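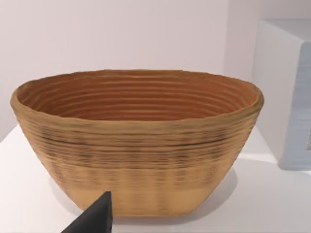

Right, hello everyone, can you hear me at the back? Good. I'm Jussara Rangel, I work on teaching by demonstration at Cultero, and I've got until 12 before they throw us out for lunch.

(Wait for the door to shut. Drink some water.)

So, teleoperation. I sit in a chair with a controller in each hand, I move, the arm moves, and everything I do gets written down so that a policy can learn from it later. That's the job. My mum thinks I play computer games for a living and I've stopped arguing with her.

The task I want to talk about is the basket. We call it Mestum, don't ask me why, the name was on the folder when I joined. Pick up the basket by the rim, lift it clear of the counter, set it down again further along. You'd do it without putting your phone down. I did it 1,511 times in simulation and I can tell you it's a pig of a task!

Why a pig? Look at the shape. Wide at the top, narrow at the bottom, sloping sides. If you come in low and squeeze, the fingers slide up the slope. If you nudge it while you're lining up, it tips, because there's not much base under it. So you come in from above, one finger inside and one outside, and you close on the rim. And the rim isn't even. It's got little dips and bumps all the way along, so two grasps a thumb's width apart can feel quite different. (Well, feel. I've got no force feedback on this rig. I'm going by eye.)

Going by eye brings me to the camera. From the wrist view you see a good bit of the far inside wall and none of the bottom, the near rim hides it. My first 50 demos were all a bit too deep for that reason, I kept pushing the inner finger down looking for a floor I couldn't see. Hailu, our playback tool, showed it up straight away once I bothered to open it. Mention the dent in my pride here, people usually laugh.

Next bit: hesitation. SLOW DOWN for this, I always rush it.

When I'm unsure I stop in mid-air. Half a second, a second, then I carry on. Fine for me, terrible for the policy, because it learns that hovering is part of the job. We had one trained version that would float beside the basket like a wasp at a picnic and never go in. I went back through and trimmed the pauses, and I also changed how I work. I decide on my grasp before I press record. Boring advice, sorry, but it did more for us than any change to the network.

Also vary your starts. I'm right-handed and left to myself I drift in from the same corner every time. Now I've got a sticky note on the monitor with 7 starting poses on it and I work down the list, then go round again.

Bad demos. Somebody always asks, so say it now: yes, I keep some. If I miss the rim, back off and get it on the second go, that stays in. That's a recovery and the policy needs to see one. If I knock the basket over and swear, that goes in the bin.

(If there's time, the Viritik story: whole afternoon recorded with left and right swapped. Skip if past quarter to.)

How long does it take? After over a month of this I could do a decent session before my wrists complained. Take breaks. Your tired demos look tired and the robot will copy them faithfully.

In October we start on moving the same basket with things in it, so ask me again then and I'll probably be grumpier. Thank Pete on sound. Questions, and repeat each one into the mic this time.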